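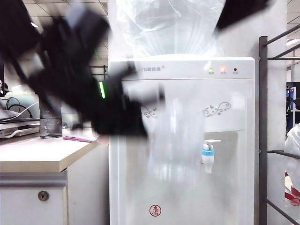
Salgate Laboratory Support - Instrument Service Desk
Ticket status: Closed
Priority: Normal
Instrument: Castellanos amino acid analyzer
Submitted by: Saulius Raudsepp, Prebiotic Chemistry Group

Summary of issue
Glycine and alanine peaks are present in blank runs. The spark discharge samples cannot be reported until the source is found.

Initial report
The group completed 21 runs with the Atomcombe method. Both peaks appeared in every blank placed after a high-concentration standard. Retention times match the standard. Blanks run before the first standard of the day were clean. The column was replaced in February and has not been changed since.

Service desk, 9:40 a.m.
Please confirm the needle wash volume and attach the sequence file exported from Listeo. Do not delete the affected runs.

Submitter, 11:15 a.m.
Sequence file attached. The wash volume is set to the method default. Fresh mobile phase was prepared this morning and the peaks remain at the same height.

Service desk, 1:30 p.m.
The sequence file shows that the needle wash step is turned off from line 54 onward. The setting appears to have been lost when the sequence was extended to 65 lines. Lines added by the "copy down" command do not carry the wash setting in the current version of Listeo.

Action requested:
1. Turn on the needle wash for all lines.
2. Set the wash to 2 cycles.
3. Run a blank, the high standard, and three further blanks, in that order.
4. Report the peak areas for each blank.

Submitter, Saturday, 10:05 a.m.
Test completed as instructed. No glycine or alanine peak was detected in any of the blanks. Serine shows a slight rise in the baseline - well below the reporting limit - in the first blank after the standard only.

Service desk, closing note
Cause recorded as sample carryover through the injection needle. Hydrolyzed samples injected from line 54 onward should be run again before any yield is calculated. The copy command fault has been passed to the software team under a separate ticket. Until a correction is released, users should check the wash column by hand after adding lines to a sequence.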